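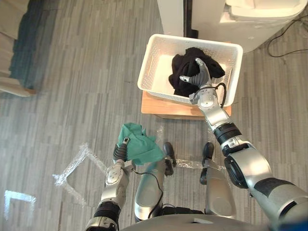 Section 2: Warping the Altano table loom

Right, you've got the frame bolted together and the rollers turn without squeaking, so it's time for the bit everyone puts off. I put it off for most of January. Warping sounds much worse than it is, and if you set aside an afternoon and don't answer the phone you'll be weaving by teatime!

What you need before you start:

- the loom, with both rollers fitted and the ratchets clicking
- one cone of cotton warp (I use the Skutow 4-ply in natural, but any smooth cotton will do)
- the threading hook from the small parts bag
- the warping peg and its clamp
- a roll of brown paper, or old wallpaper cut to the width of the roller
- scissors, and a bit of bright scrap wool for tying

Note: don't use anything fluffy for your first warp. Mohair is gorgeous but the threads cling to each other and you'll be picking them apart with your fingernails.
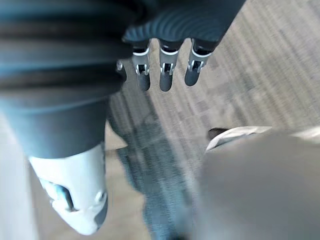
Words and loom-wrangling by Elsie Baxter
Kingi Craft Guides, 16 February 2022

The numbers below are for the sampler scarf at the back of this guide. It uses 100 warp ends, and the distance from the back roller to the peg is 282 cm. If you're making something else, swap in your own figures and carry on as normal.

1. Clamp the loom to a sturdy table with the back roller hanging slightly over the edge. Give it a good tug. If it shifts now it will certainly shift when there's a full warp pulling on it.

2. Clamp the warping peg to a second table or a solid shelf and measure 282 cm back to the roller. Measure it again after you've tightened the clamp (mine always creeps forward a little).

CAUTION: keep children and dogs out of the gap between the loom and the peg. The threads are hard to see from the side and a dog at full speed will take the whole lot with it.

3. Put the cone on the floor behind the loom so the cotton comes up freely. Tie the end to the back rod with a double knot.

4. Mark the middle of the heddle with a scrap of bright wool, then count 50 places out towards the left. Your first slot is there or right next to it.

5. Push the hook through the slot, catch a loop of cotton and walk it over to the peg. Drop the loop over. Go back, take the cotton round the back rod, and pull the next loop through the next slot. Each loop gives you two ends.

6. Keep going until you've used 50 slots. The tension wants to be even but not tight. I think of it as a washing line with nothing on it — straight, but it'll bounce if you flick it.

7. Cut the cotton and tie off on the back rod.

8. Tie the bright wool firmly round the whole bundle just in front of the peg. Cut the loops at the peg and hold on!

CAUTION: don't let go of the bundle between steps 8 and 9. I have done this. It was a very long evening.

9. Wind on. This is much nicer with two people, one turning the back roller and one holding the warp. Feed the brown paper in as you go so each layer sits flat on the last. Lachlan Cartwright, who tested this section for me, did it on his own with the bundle tied to a big bottle of water, and his came out neater than mine.

10. Stop when the cut ends hang a hand's length in front of the heddle. Lock the back ratchet.

11. Now thread the holes. Take one of the two ends out of each slot and bring it through the hole beside it, always working in the same direction. Check every ten or so, as a missed hole is a doddle to fix now and a pain later.

12. Tie the ends to the front rod in small bunches, starting in the middle and working out to each side in turn. Use a half knot first, pat the warp with a flat hand, tighten any soft bunches, and then finish with bows.

Note: if the ratchet slips on the last few clicks, the pawl spring is probably in back to front. Flip it over and try again. Spares are listed as part 391.

Leave the loom under tension while you wind your shuttles, then pat the warp once more before you start Section 3.

Related guides
Section 1: Building the frame and fitting the rollers
Section 3: Your first inch of plain weave
Winding a stick shuttle without lumps
The Pratodholm cushion cover: free pattern
Twisted fringes, two ways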